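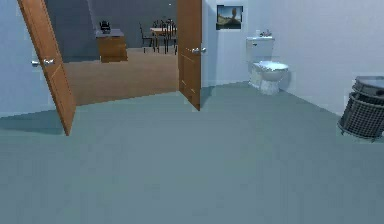
## Adjusting an Interior Door That Will Not Latch

These instructions apply to hinged interior doors in Galbraith residence units. Residents may carry out steps 1 through 4. Frame repairs must be requested from the Trondmont maintenance office.

1. Close the door slowly and note where it rubs or stops.
2. Tighten all hinge screws by hand. Do not use a power driver.
3. Replace any stripped screw with one 40 mm long.
4. Mark the latch height on the strike plate with pencil. If the two are out of line by less than 5 mm, loosen the plate, move it, and retighten.
5. For a larger gap, submit Form 1573 and keep the door propped open until the visit.

Bathroom doors must remain able to be opened from outside at all times.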